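Plekuvetti Help Desk
Ticket 156
Product: Hurkivero board, with Pirihi shape blocks
Status: Closed
Opened by: Mairéad Scanlon, Drorton

Subject: Dark bands on board, also it rocks

9:10 a.m., Mairéad Scanlon
Hello. The Hurkivero arrived in August and I have two complaints, one of which may be my own fault. The first is that it has dark bands running the full width. The product page shows a board the color of vanilla ice cream from edge to edge, and mine has had something happen to it. My theory is that it got oil on it in your warehouse. My colleague's theory is that I put a coffee on it, and I would like that ruled out in writing.

The second is that it rocks. Press one corner and the opposite one lifts just enough to make a click. The blocks don't fall over, but you can hear everyone in the room waiting for them to.

9:42 a.m., Plekuvetti support
Hi Mairéad, thanks for writing in. A few things to check:
1. Do the bands stop at a glue line, or do they fade out across it?
2. Do they carry on over the edge of the board?
3. Has the board been oiled, washed or left near a heater?
4. Does it still rock on a different surface?
Please also tell us if any color has come off the blocks. The red ones were suspected of this once. They were innocent, but we still ask.

10:25 a.m., Mairéad Scanlon
1. They stop dead at the glue lines, like a road on a county border.
2. I'll have to take everything off to look at the edge. Give me a bit.
3. Wiped with a damp cloth. No oil. No heater. No coffee.
4. See 2.
No red anywhere except on the red blocks. This is how it looks with the blocks out, in what I maintain is a diagonal.

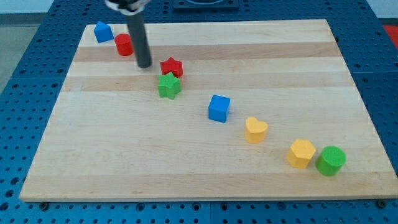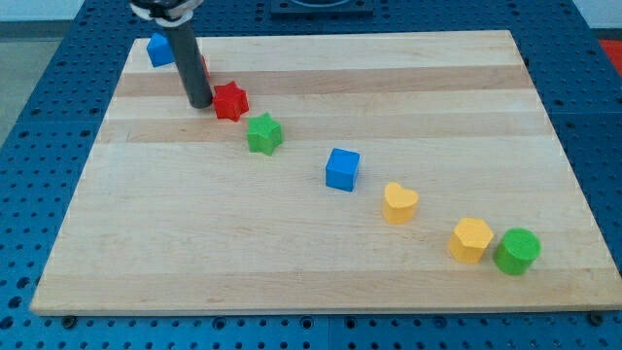 Attachments 1 and 2: Hurkivero on the blue table. The bands I mean are the darker ones toward the far side; the lower of them is by the stars.

10:51 a.m., Plekuvetti support
Thank you, those help. The bands look like ordinary darker strips to us. The board is glued up from strips of wood and they don't all come out of the tree the same shade. Oil would have wandered over the joints, and so would coffee. The product page photo was taken under very bright lights and we have asked for a new one, more than once.

For the rocking, please lift the board off, wipe the underside and the table, and put it back down. Then look at what is near the corners. In attachment 1 there are two dark bolts by the near corners, and if the board is sitting up on the head of one of them it will do exactly what you describe.

11:30 a.m., Mairéad Scanlon
Cleared the board. The blocks are in a bowl, where the stars have taken up more than their share of the room.

The darker color goes right over the edge and down, so it's the wood. I have forwarded your coffee sentence to the relevant colleague.

On the kitchen counter the board sits flat. I slid a sheet of paper at all four corners and it wouldn't go under any of them. Back on the blue table: click. Moved it a finger's width toward the back, and it stopped. Left it 15 minutes in case it was sulking. Still quiet.

11:48 a.m., Plekuvetti support
Good news on both. If you want the board to stay put, thin felt pads from any hardware store will do it, one per corner, all from the same packet. Room humidity near 50 percent suits it. Please don't soak it, and don't stand it on edge by a sunny window.

We can still swap it for a paler one if the stripes bother you. Return shipping would be on us.

12:05 p.m., Mairéad Scanlon
No swap, thanks. I've spent a morning defending those stripes and feel attached to them now. Felt pads ordered. Please close.

12:09 p.m., Plekuvetti support
Resolution: natural color variation, no fault found. Rocking stopped after board was moved on table. Page photo request sent again. Closed.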